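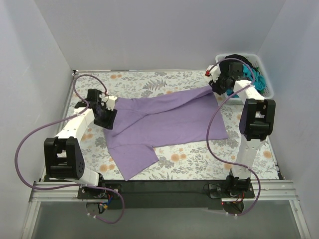
How to Fold a T-Shirt So It Stays Folded

I own eighteen T-shirts and wear four of them, mostly because those are the four I can find. The rest used to live at the bottom of the drawer in a sort of compost. My friend Maiara Lins, who once worked a summer in a clothing store and has never let it go, taught me the long fold one Monday night while I was trying to watch TV. It has survived in my house since March, a personal record for any system.

What you need

A T-shirt. A flat surface bigger than the T-shirt. A bed will do if you make it first, and if you're the type who makes the bed you probably don't need this page. I prefer a table with a mat or a cloth over it, so the shirt doesn't skate around. Keep the laundry basket at a back corner, within reach but out of the way of your elbows.

Step 1. Get one shirt out

One. Leave the others in the basket, where they can't hurt you. Turn it right side out now, including the sleeve you're hoping will fix itself.

Step 2. Spread it

Lay the shirt face down with the collar to your left. Hold it down near the collar with one hand, take a corner of the hem in the other, and pull gently until the body goes flat. Then do the other corner. Chase the wrinkles toward the hem with the side of your hand. Sleeves always lag behind, so go back for them.

Thin cotton shows every crease you leave in it, and pale colors like lilac are the worst gossips.

Step 3. Fold in the sides

Bring the far side in about a third of the way, sleeve and all. Flip the sleeve back on itself so it lies inside the edge. Repeat with the near side. You want a long, narrow rectangle with the same width at both ends. Mine came out shaped like a necktie for the first two weeks.

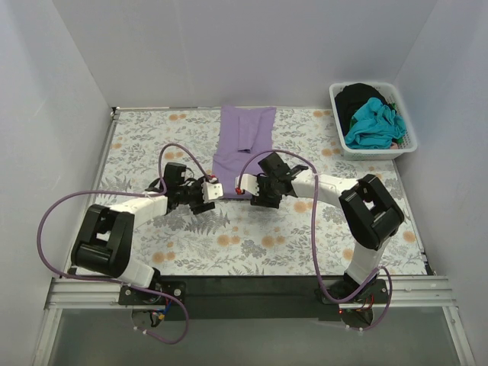 Run your palm down the whole length before you go any further. Any lump you leave at this point gets folded over and becomes a bigger lump, and then you have a shirt that won't stand up in the drawer.

Step 4. Fold it down

Bring the collar end to just short of the hem. Leave a gap of two fingers, or the thing bulges. Then fold in half again, or in thirds if your drawer is shallow. Stand it on its edge. If it flops over, the folds are too loose, and you get to go back to Step 3. Maiara says this happens to everybody. It has never happened to Maiara.

Step 5. Next shirt

Save the slippery gym stuff for last. It unfolds itself out of spite, and by then you'll be warmed up or past caring.

A note on folding boards

Marcelino Medeiros wrote in to ask if he should buy one. I had one. It's under the couch.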